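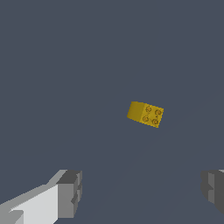
Allergen cross-contact

Allergen cross-contact is the unintended transfer of a food allergen from one food or surface to another food that is not meant to contain it. The term is used in food manufacturing, catering and retail. It is kept separate from cross-contamination, a word usually reserved for the spread of bacteria, viruses or other harmful organisms. Cooking reduces many microbial hazards but does not reliably remove an allergen, so the two are controlled by different means.

Routes of transfer

Transfer may be direct, as when grated cheese falls into an open tray of salad, or indirect, by way of hands, gloves, cloths, utensils or cutting boards. Shared frying oil is a common indirect route. Airborne transfer occurs mainly with dry powders such as wheat flour and milk powder, which can settle on surfaces some distance from where they were handled. In factories, residue may also remain in conveyor joints, hoppers, valves and other parts that are hard to reach.

Rework – product returned to an earlier stage of the process – is a further source. A batch of chocolate containing hazelnut, if added to a plain batch, carries the allergen into every unit made from it.

Control measures

Controls are normally set out in a written allergen plan. Typical measures include separate storage of allergenic ingredients, color-coded tools, dedicated lines and production scheduling. Under scheduling, products without a given allergen are run first and those containing it last, followed by a full clean. Ingredients in powder form are often stored below other goods so that spills do not fall onto open food.

Wet cleaning with detergent is the most widely used removal method. Where water cannot be used, as in many bakeries and chocolate plants, dry methods such as scraping, vacuuming and flushing with a neutral material are applied. Compressed air is generally avoided, as it spreads particles.

Validation and testing

Cleaning validation shows that a procedure is able to remove an allergen from a given line. Verification is the routine check that the procedure was carried out as written. Vahidi and Kandpal treat the two as separate duties and advise that validation be repeated after any change of equipment, recipe or detergent.

Two types of test are in regular use. Lateral flow devices give a result on site in a short time. Laboratory immunoassays take longer but report a quantity. Neither type performs equally well on all foods: heating, fermentation and hydrolysis can alter proteins so that the test no longer detects them. A general protein swab shows that residue is present but does not identify the source.

Precautionary labeling

Where a risk remains after controls have been applied, a statement such as "may contain peanuts" may be placed on the label. Rules on such wording differ between countries. Moradi has argued that precautionary statements should follow a documented risk assessment and should not be used in place of cleaning.

See also

Food labeling
Cleaning validation
Product recall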